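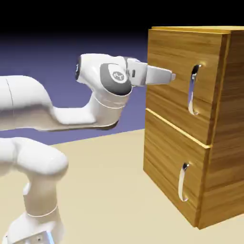
A white robotic arm reaching toward a drawer handle (computer render)

08/08/2019
By Inès Bouvier

Hi all – quick catch-up on the Fatard reunion special. We've locked five of the original cast, and the last two deals are with their agents at Deschamps. I'm hopeful! The script is at 144 pages, way too long for a one-off, so Brolto is trimming the wedding flashback first (sorry to everyone who loved it).

Your second payment came through fine and went straight into rebuilding the diner set. We're still on budget, though music rights are creeping up and I'd like to talk about that soon. Fodow wants a teaser before the February air date, and I've told them yes, as long as the cast news stays quiet until then. Next report comes after the table read.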